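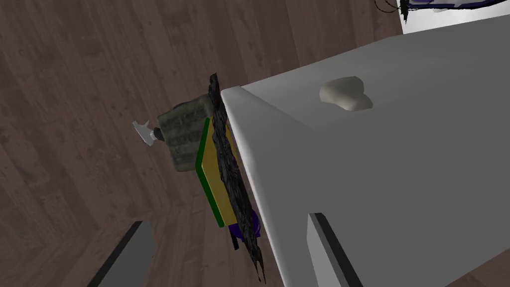
Widel Meeting Vote Kit, 15-handset set

The Widel kit is a set of keypads and a base unit for taking votes in a room. It is made for general meetings, member assemblies, strata meetings and council workshops where a show of hands is too slow or where the rules call for a secret ballot. It does not need internet access or a phone app.

Item no. 542
Sold as: one base unit, 15 handsets, carry case, printed guide

Asden Public Meetings Department

What it does

The chair or returning officer types the motion into the base unit and opens the vote. Each voter presses For, Against or Abstain. A light on the handset shows that the vote has been received, and a voter can change their choice until the vote is closed. The total then goes to the base unit's display, or to a projector if one is plugged in.

There are three ways to run a vote. Open mode keeps a list of which handset voted which way. Secret mode keeps totals only, and the link between handset and vote is not stored. Weighted mode is for bodies where a delegate carries more than one vote, such as a federation of branches. Weights are set before the meeting and are locked once the first motion opens.

Majority rules

The kit can be set for a simple majority, an absolute majority of all members, or a special majority that you enter yourself. It will also check quorum before each motion. Please read your own constitution or by-laws before choosing. Some bodies count abstentions toward the total and others leave them out, and the default setting leaves them out.

Preferential counting for elections is an add-on (the Liew module). It covers up to 43 candidates across a ballot and prints each round of the count.

Specifications

Handset buttons: For, Against, Abstain, Clear
Handset power: 2 AAA batteries, not included
Base unit power: mains adaptor, included
Records: saved to USB stick as plain text or spreadsheet
Warranty: 2 years on base unit and handsets

Larger meetings

Extra handsets come in packs of 15 and pair with the same base unit. For bigger assemblies we recommend hiring, and the Porkley depot keeps hire stock. Hire includes a spare base unit. 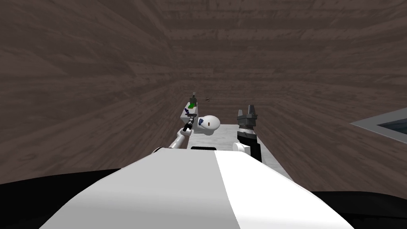

Asden Public Meetings Department

Hire and training

Hire is by the day or by the week. Endang Ong takes the hire bookings and can send a sample set of standing orders that refers to electronic voting, for groups whose rules only mention ballots on paper. Training for returning officers is run by Ionuț Manole at Porkley. The next session is Mon 16 July and the one after that is in January.

Returns

Unused kits can be returned in the original case. Handsets that have been labelled with seat numbers or members' names can't be taken back. Clear all meeting records from the base unit before sending it to us for repair.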